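3.2 Garment spread and seam geometry

Print this page | E-mail this article

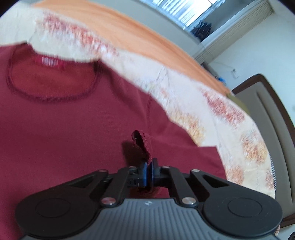

Figure 4. Short-sleeved knit shirt laid out on a bedspread, collar toward the upper left. The seam joining body and short sleeve can be followed on the right, and a fold stands up from the cloth with a line of small stitches along one edge.

Rezaei objected, on reading a draft of this section, that a bed is a poor surface for measuring anything, and that most published folding protocols begin from a hard table for good reason. His objection is correct as far as measurement goes. The present work, however, concerns how garments are folded in homes, and in the households we surveyed in Zumau the bed was the usual place for sorting and folding clean laundry. A protocol that performs well only on a table would have limited use to these households. We therefore retained the bed as the default surface and treated its softness as a condition of the task.

A soft surface affects folding in two ways. First, the garment sinks where it is pressed, so that a crease made by hand is shallower than the same crease made on a table. Second, friction between a knit and a woven cover holds the lower layer in place while the upper layer is moved. The second effect is helpful during the sleeve fold and unhelpful during the final turn, when the whole packet must slide as one piece.

Short-sleeved knit shirts were chosen as the reference garment. They are common, they have few parts, and their seams give usable landmarks. We distinguish four landmarks: the front neckline, the back neckline, the armhole seam, and the sleeve hem. In the shirt in Figure 4 the front of the neckline dips well below the back, and a darker band runs along the edge. The difference in height between front and back is the quickest way to tell which side of a shirt faces up, and folders who were asked how they oriented a garment named either this or the neck label.

The armhole seam is the more important landmark for the fold itself. When the sleeve is turned inward along this seam, the resulting edge is straight enough to serve as the side of the packet. When the sleeve is turned along a line inside the seam, the packet is narrower, but the shoulder tends to bunch. Jafarzadeh (personal communication, February) recommends the inner line for drawers and the seam line for open shelves – a distinction we did not test.

Raised folds are the main source of error at the spreading stage. A fold that is not flattened before the first turn is carried through every later turn and appears in the finished packet as a ridge. Where a fold contains a seam the problem is worse, as the stitching resists being pressed flat. Participants dealt with such folds by lifting the cloth close to the seam and letting it drop, or by drawing the flat of the hand outward from the chest. Lifting disturbed the surrounding fabric less. Smoothing was faster on large areas.

The full set contains 161 garments, of which 10 were set aside for damage to the hem or neckline. No garment was ironed before use. Shirts were taken from the basket in the order in which they came to hand, and no attempt was made to group them by size or color. Household laundry is seldom grouped in this way before folding, and grouping would have removed a source of variation that we wished to keep.

One limit should be noted. Bedspreads differ in thickness and weave, and we recorded only whether the cover was patterned or plain. Patterned covers made the outline of pale garments harder to judge by eye, while dark garments stood out clearly on either type. The thickness of the cover may matter more than its pattern, and it will be recorded in the second round at Uvham.

Section 3.3 describes the order of the folds and the criteria by which a finished packet was accepted.

Print | E-mail
Shares: 10 | Comments: 1

Related items
Drawer depth and packet height in small bedrooms
Sorting before folding: notes from the Dubey households
Sleeve-first and hem-first methods compared
Knit fabrics on soft surfaces: a short review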